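Gronimen for Android and iOS: Review

Gronimen is a group messaging application from Surkeck, intended for clubs, societies and small workplaces that wish to keep their notices apart from private conversation. The review team used version 11 for the whole of April on two telephones and one tablet.

Registration requires an email address and a display name. A telephone number is optional. Each group may hold up to 200 members, and an administrator can divide it into smaller channels with separate permissions. Messages are limited to 1536 characters, a figure that proved adequate for notices but restrictive for minutes of meetings.

The calendar is the strongest part of the application. Events may be posted to a single channel, replies are collected in one list, and reminders can be set as little as 60 minutes in advance. Search is less satisfactory. Results are not sorted by date, and attachments are searched by file name only.

Users moving from Sisero may import their contacts but not their message history. Surkeck's support desk confirmed this on the Monday after our enquiry and offered no date for a change.

Notifications were delivered promptly on both systems. The tablet layout leaves a wide blank margin in landscape view.

Gronimen is recommended for groups that organise regular events. Those with large archives should wait.

Reviewed by Svend Hafstein

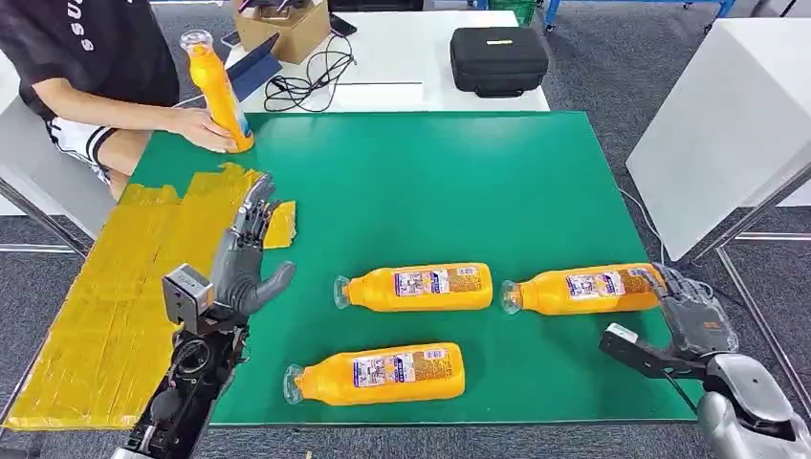 Orange bottle with a clear cap, on a green table mat.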